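Acta de la reunión de seguimiento – mesa de trabajo y utillaje

Fecha: 29 sep 2022
Lugar: sala de preparación, edificio Erngate
Preside: Brynhildur Brynjólfsdóttir
Asisten: representantes de Imov (mobiliario), Akard (suministro de consumibles) y Ásgeirsdóttir (mantenimiento del edificio)
Excusa su asistencia: el responsable de compras de Erngate

1. Aprobación del acta anterior

Se aprueba sin modificaciones. Queda pendiente de firma la hoja de entrega de los tableros, que Imov remitirá por correo.

2. Estado de las superficies

Imov informa de que el tablero de la mesa principal se mantiene dentro de la garantía. Se debate si las marcas grises de la superficie clara corresponden a desgaste o a suciedad. Mantenimiento propone limpiar con paño seco y repasar después con producto neutro, sin abrasivos. Se acuerda no aplicar disolvente mientras Imov no entregue la ficha del recubrimiento.

En cuanto a la junta entre los dos paneles, se revisará la nivelación con regla. Si se aprecia escalón, Imov recalzará las patas del lado de la pared. No se sustituirá ningún panel en este ejercicio.

3. Objetos en la mesa

Se revisa la relación de objetos de uso habitual. El reloj de correa rosa se mantiene en la relación y tendrá caja propia. Los vasos de color lavanda se guardarán boca abajo. La botella de plástico transparente pasa a la categoría de consumible y deja de llevar código de inventario. El bloque rojo conserva su código.

Respecto al soporte negro en forma de L, se discute si debe fijarse al tablero. Akard ofrece cinta de doble cara; Imov desaconseja adhesivos sobre el recubrimiento. Se opta por una base antideslizante desmontable. Los palitos finos se colgarán en las ranuras del peine y no se dejarán sueltos en los cajones.

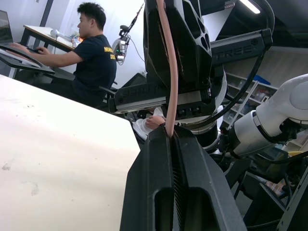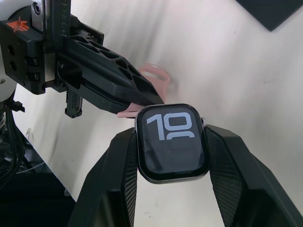
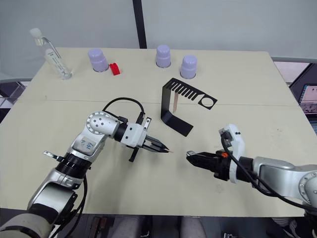
Pregunta (mantenimiento): ¿Quién firma la hoja de limpieza cuando el turno termina sin incidencias?

Respuesta (presidencia): La firma la persona que cierra la sala, con o sin incidencias, y la hoja se deja en la bandeja de la entrada.

4. Orden y limpieza al cierre

Se fija el procedimiento siguiente, aplicable desde la próxima semana:

Retirar de la mesa los objetos pequeños y devolverlos a su caja.
Apilar los vasos en la balda inferior del armario.
Depositar los paños usados en el cubo de textil. El papel va aparte.
Pasar el paño por el tablero en el sentido de la junta.
Arrimar las sillas y dejar libre el paso hasta la puerta.

Mantenimiento pide que los paños no se guarden arrugados en el cajón, como ha ocurrido en varias ocasiones. Se toma nota. Akard suministrará un dispensador de pared – la altura de montaje la decidirá mantenimiento.

5. Consumibles y presupuesto

Akard presenta oferta por 2.874 euros, que incluye paños, bolsas, etiquetas y el dispensador. El importe autorizado para el trimestre es de 2.000 euros. La presidencia solicita una segunda oferta sin las etiquetas impermeables, partida que considera prescindible. Akard señala que las etiquetas de papel se despegan con el producto neutro. Se mantiene la solicitud y se estudiará el uso de etiquetas en la tapa de las cajas, donde no hay contacto con el líquido.

El inventario vigente consta de 74 referencias. Se detectan dos duplicadas, ambas en el apartado de menaje, que se darán de baja. La numeración no se reasignará.

6. Almacenamiento

Imov propone un armario bajo con baldas regulables. Se comprobará que la puerta abatible no interfiera con las sillas; en caso contrario se pedirá puerta corredera. La profundidad útil debe admitir las cajas actuales sin girarlas. Erngate no autoriza taladros en la pared sin plano previo de instalaciones, y esto afecta también al dispensador.

7. Acuerdos

Imov: ficha del recubrimiento, hoja de entrega y plano del armario bajo.
Akard: oferta revisada y muestra de la base antideslizante.
Ásgeirsdóttir: comprobación de la junta, limpieza del tablero y consulta del plano de instalaciones.
Presidencia: baja de las referencias duplicadas y distribución del procedimiento de cierre.

8. Ruegos y preguntas

Akard pregunta por el horario de descarga. Se mantiene el actual, por el acceso lateral y con aviso previo en recepción.

Se levanta la sesión. La próxima reunión se convocará por correo una vez recibida la oferta revisada.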